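Pukari Hand-Held Gripper Pair
Record everyday tasks by doing them yourself
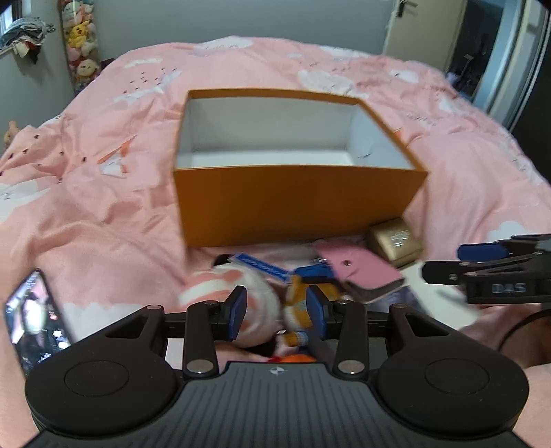
Tidying small things on a bed, with a plush toy between the blue finger pads and the open orange box behind.

The Pukari is a pair of grippers you hold in your hands, made for people who need lots of examples of ordinary work for a learning system. You pick things up with the fingers, put them where they go, and the camera on the tool records the whole job from close in. You can take the pair into a bedroom, a kitchen or the back of a shop and start - no robot to ship and no bench to build!

We love bedroom tidying as a first task. Plush toys squash and spring back, cards lie flat on soft bedding, and a duvet never has the same folds twice. A system that has only seen hard blocks on a hard table has a lot to learn from ten minutes of this, and so do the people holding the grippers.

What you get
Two hand-held grippers with cameras
Four spare finger pads
Two cables, one per gripper
Carry case
Printed quick guide

Getting good examples
Start with 10 practice runs and throw them away. After that, record in sets of 50 and change something between sets: move the box, swap a few of the items, open the curtains. Keep each run to one task from start to finish. If you drop something, pick it up and carry on, and mark the run as "recovered" in the log. Those runs are well worth keeping (Catríona Cullinane, who wrote our quick guide, asks for them first).

Slow down a little when the fingers close. Most new users move faster than they think, and soft items blur.

How many do I need?
For one task in one room, 200 runs is a sensible first goal. If you plan to cover several homes, we'd do fewer runs in each and visit more places.

Using both hands
The two grippers record together, so one can steady a box while the other fills it. You can also pass items from hand to hand, and we'd be really glad to see more people try that.

Care
Wipe the pads with a damp cloth. Change them when the surface goes shiny. Lint from bedding and soft toys builds up quickly, so check the fingers after each set.

Loan pairs go out for 6 weeks at a time. Write to Enda Gallagher at the Walano office and tell him what you'd like to record.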